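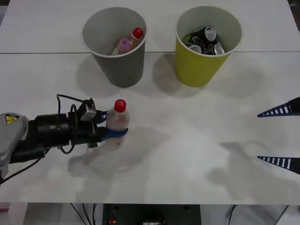

Can the Vandeck 3239 run from a regular wall outlet?

A standard grounded household outlet is enough, provided the baler is the only load on the circuit. Extension cords and power strips are not approved for use with this machine and void the motor warranty.

Vandeck 3239 Compact Vertical Baler

Item no. 3239
Availability: ships on pallet from Aguiar warehouse
Price: on request

Overview

The Vandeck 3239 is a small front-loading baler for sites that produce mixed beverage containers and light cardboard but do not have room or volume for a full-size machine. Typical sites are break rooms, school kitchens, small bars and collection points. The press plate is driven by an electric screw. There is no hydraulic oil in the machine, so no drip tray is needed and the unit may stand on a finished floor.

Material is loaded through the upper door. The plate will not move until both doors are latched. At the end of the stroke the motor reverses and the plate returns to the top without operator input. When the bale indicator reaches the full mark, the bale is strapped through the slots in the plate and floor, then tipped out through the lower door onto a hand truck.

Specifications

Drive: electric screw, single motor
Machine weight: 300 lb
Maximum bale weight, aluminum cans: 95 lb
Bale ties: woven polyester strap, two per bale
Strap supplied: one roll, 162 ft
Frame: welded steel, powder coated
Doors: upper loading door, lower bale door, both interlocked
Controls: key switch, start button, emergency stop
Noise: comparable to a commercial dishwasher
Mounting: four leveling feet, anchor holes in rear feet

Accepted material

Aluminum drink cans, empty
Plastic drink bottles, empty, caps off or loosened
Corrugated cardboard, flattened
Paper cups and cartons, drained

Do not load glass, aerosol cans, paint cans, batteries or any sealed container. A bottle with the cap screwed down tight holds air and will spring back after the plate lifts, which gives a soft bale and loose straps. If caps are left on, turn them back half a turn before loading.

Most scrap buyers grade a bale by its worst contents. Bale one material at a time. Where volume is low, store each material in its own bin until there is enough for a full bale. Part-filled bales may be left in the chamber under the plate overnight, with the key removed.

Setup

1. Check the floor. It must be level and able to carry the machine plus a full bale.

2. Remove the shipping bolts from the press plate. They are painted red. Running the motor with the bolts in place will strip the drive nut, and this damage is not covered.

3. Set the leveling feet and tighten the locknuts. Fix the rear feet to the floor if the machine will stand in a public area.

4. Thread the strap through the rear guides and lock the roll on its spindle.

5. Run three empty cycles. Listen for scraping at the top and bottom of the stroke. A light hum is normal.

6. Place the collection bins within reach of the loading door, on the side away from the hinge.
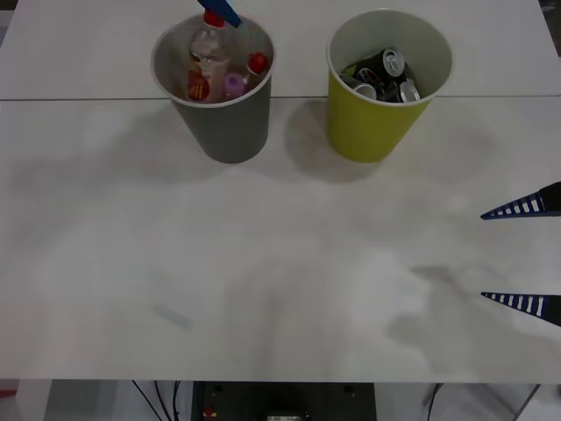
Maintenance

Wipe the chamber floor after each bale of cans. Residue from sugared drinks hardens in the strap slots and will stop the strap from feeding. Warm water and dish soap are enough. Do not hose the machine.

Grease the screw once a month through the fitting behind the upper panel. Use lithium grease. One stroke of a hand gun is sufficient; excess grease ends up on the bale.

Check the door interlocks weekly by opening each door during an empty stroke. The plate must stop at once. If it does not, take the machine out of service and call for parts.

Spare parts and accessories

Polyester strap, 162 ft roll
Strap buckles, bag
Drive nut kit, with grease
Interlock switch, fits upper or lower door
Leveling foot with locknut
Flerkow hand truck with bale plate

The Flerkow hand truck is sold separately. Other hand trucks may be used if the toe plate is as wide as the bale.

Differences from the earlier version

The previous Vandeck had a single door and a manual plate return. Straps and leveling feet are common to both. The drive nut and interlock switches are not. Quote the full number from the plate on the left side panel when ordering.

Warranty

Two years on the frame and motor, one year on switches and wiring. Straps and buckles are wear parts. Claims require the serial number and a copy of the invoice.

Contact

Sales and quotes: Jamie Tapley, Tralham Equipment
Parts and service: Vasco Calado, Tralham Equipment

Page last revised April 21, 2020. Specifications may change without notice.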